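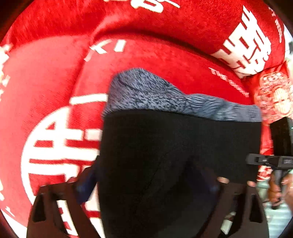 Nouvelles courtes
Temps de lecture : 3 min

La succession Garenis

Ma tante Garenis est morte en avril, à l'heure de la sieste, et elle laissait derrière elle un appartement au troisième, un perroquet sourd et une lettre pour le notaire. Le perroquet est allé à la voisine. La lettre est venue jusqu'à nous, lue à voix haute par maître Aster, qui avait un rhume et s'arrêtait aux virgules pour renifler.

Elle nous léguait, à mon frère, à ma cousine Rana et à moi, « la somme de 2 000 euros, à condition de la trouver ».

— Où ça ? a demandé Rana.

— Ce n'est pas précisé, a dit maître Aster.

Il a tourné la feuille pour vérifier. Le verso portait une recette de lapin aux pruneaux, qu'il nous a lue aussi, par acquit de conscience, jusqu'au thym.

Nous avons commencé par la cuisine. Mon frère, qui travaille dans les assurances et se croit donc détective, a voulu procéder par zones. Il avait dessiné un plan de l'appartement sur lequel il manquait la salle de bains. Rana fouillait comme on fouille un sac à main devant une porte fermée à clé, en soupirant et en sortant tout. Moi, j'ouvrais des boîtes à biscuits. Dans les boîtes à biscuits il y avait des boutons. Dans la boîte à boutons il y avait des biscuits, et mon frère en a mangé un, ce que je lui ai déconseillé trop tard.

Vers 16 heures, on a sonné. C'était une femme en imperméable vert, très droite, avec un cabas.

— Ayanda Jacobs, a-t-elle annoncé. Je viens pour le scrabble.

Nous lui avons expliqué que notre tante était décédée. Elle a répondu qu'elle le savait très bien, qu'elle était à l'enterrement, au deuxième rang, derrière le chapeau de Rana, et qu'elle n'avait rien vu de la cérémonie. Elle venait récupérer le jeu. Il était à elle. Garenis le lui avait emprunté sous la présidence de Giscard.

Le scrabble se trouvait sous le buffet, dans la zone 4 du plan de mon frère. Madame Jacobs a posé la boîte sur la table, soulevé le couvercle et recompté les lettres devant nous, lentement, avec la tête de quelqu'un qui a prêté des choses à notre famille.

— Il manque le W, a-t-elle dit. Elle le gardait dans sa manche.

Mon frère a pris la défense de notre tante. Il a parlé d'honneur, de mémoire, de présomption d'innocence. Madame Jacobs l'a laissé finir, puis elle est allée droit au portemanteau de l'entrée, a plongé la main dans la manche du gilet gris et en a sorti, épinglée à la doublure, une petite pochette en tissu. Dedans, il y avait le W. Il y avait aussi une enveloppe pliée en quatre.

Personne n'a bougé. Rana, qui avait passé trois fois ce gilet au crible, regardait le plafond.

L'enveloppe contenait un papier de la main de ma tante. « Dû à Ayanda, parties perdues, 2 000 euros. Je ne paierai pas de mon vivant. » Les billets étaient là, bien repassés. Elle repassait tout.

— Elle a toujours été mauvaise joueuse, a dit Madame Jacobs en rangeant l'argent dans le cabas, entre les poireaux et le scrabble.

Mon frère a téléphoné à maître Aster pour savoir si nous avions, juridiquement, trouvé la somme. Maître Aster a éternué, puis il a dit que oui, sans doute, mais que la dette passait avant — et qu'il y aurait ses honoraires. Il a demandé au passage combien de temps il fallait laisser mariner le lapin.

Madame Jacobs était déjà sur le palier. Elle a eu un remords, ou quelque chose d'approchant, et elle est revenue sur ses pas.

— Vous jouez, vous ?

Rana a dit qu'elle se débrouillait. Depuis, elle y va toutes les semaines. Elle lui doit quarante euros.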